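October, the slow end of the month

Morning

Woke at 5 with the rain on the skylight and could not get back to sleep. Made coffee and read the last chapter of the book on canals. The ending was dull. The author gives 34 pages to a dispute over lock fees and then stops.

By the time it got light the rain had let up. I put on the old boots and walked down to the river to look at the water level. The gauge by the footbridge was higher than it was on my last walk, and the lower path was under water as far as the second bench. I turned back and took the road. It adds a good stretch along the quarry wall, and the trucks do not slow down.

Stopped at the Falcão bakery. They have changed the rye again. The crust is softer and there is less caraway. I bought a loaf anyway and two rolls with cheese. Ate one roll on the way up the hill and had the other with soup at noon.

The boiler

The boiler went out while I was at the river. The house was 5 degrees colder than I like it when I got in. I relit it twice and it went out twice. On the third try it held. The booklet says to check the air intake and then call Plevmont, who put it in. I checked the intake and found leaves in it, wet and packed down hard. I dug them out with a spoon. It has been running since, but I wrote down the number for Plevmont and stuck it on the cupboard door.

The gas bill came in the same mail. It was $124, more than last October. I have moved the thermostat down a little and got the wool blanket out of the chest. It smells of cedar and needs a day on the line, which it will not get in this weather.

Afternoon

Worked on the garden notes. I am trying to decide what to do with the long bed on the north side. The beans did poorly there for the second year running. The squash did well at the sunny end and sulked at the other. I think the maple is taking the water. I could give the whole bed over to ferns and be done with it, but I would miss the beans.

Dug up the last of the dahlias before the ground gets any wetter. Three of the tubers had rot at the neck and went on the heap. The rest are on newspaper in the back room. I lost the tags on two of them, so next summer will tell me which is the dark red and which is the Colia. I should have tied the tags on with wire. I wrote the same thing in here last year.

Planted garlic in the raised box by the steps. The cloves were smaller than I wanted. Put straw over them and a piece of chicken wire over the straw. The gray cat from down the hill watched from the wall the whole time and I expect the wire to be tested by morning.

My knee was sore after all the kneeling. Sat with it up for an hour and listened to the radio. There was a long program on lighthouse keepers and I fell asleep before they got to the part about the fog signals.

Also went through the pictures that had piled up on the old laptop and deleted most of them. Kept the ones of the footbridge and a few of the kitchen before it was painted.

A worktable with a white lamp and two buckets, an orange one and a pink one.

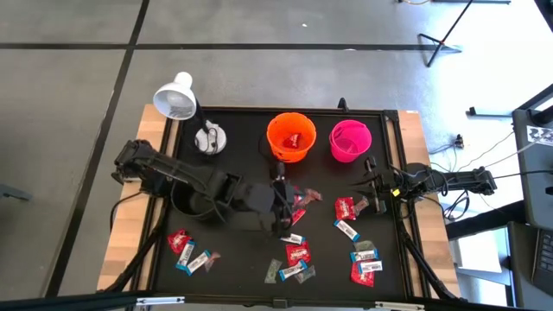 Evening

Leek and potato again for supper. The leeks are small this year but they taste fine. Used up the cream.

Wrote a reply to the Lamix people about the window catches. They sent the left-hand kind and I asked for the right-hand kind. They want the wrong ones back before they send out the others, so the upstairs window stays tied shut with string for now.

Rain started again at 9. I went out with the flashlight to look at the gutter over the back door. It is dripping at the joint but no worse than before. Set a pan under it.

Tomorrow: return the canal book, buy wire, phone about the boiler if it goes out overnight.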